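Oct 17, 2018

Robot club update! I missed last week's post because I had a stinking cold, so this one has two meetings squashed into it, sorry in advance for the waffle.

So we've finally picked our task for the Lanness challenge. The theme is kitchens, and after a lot of arguing (and a lot of biscuits) we're going for "tidy up after breakfast". Half the group wanted to do pouring drinks, but I was dead against it after what happened in June with the squash. My trainers still smell of it!

The rules say the robot gets 19 minutes and has to put things back where they belong without anyone touching it. That sounds like ages, but our first go at moving a single banana to a plate took nearly four, and then it let go too early. The banana was fine. We ate it.

I've been put on the arm team, which I'm really pleased about, even though it mostly means cables. Cables, cables, cables. If they're too tight the arm can't reach, and if they're too slack they catch on everything, so I've spent most of my evenings with a bag of clips from El Khatib (the electrical shop by the station, very patient people) trying out different loops.

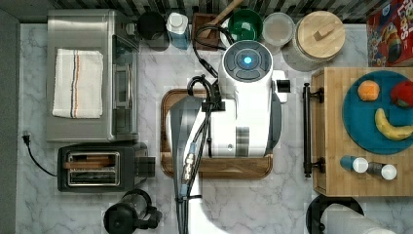

The other big job is getting it to cope with clutter. It's one thing picking up fruit when there's nothing else about, but a real worktop has toasters and kettles and tea towels all over it, and we want to practise with the mess left in. I keep looking at my own kitchen and thinking, right, how would I get an arm round that?

Podance, our rivals from across town, are apparently doing dishes. Dishes! Good luck to them. Next meeting we start on the shakers, which roll, so wish us luck too.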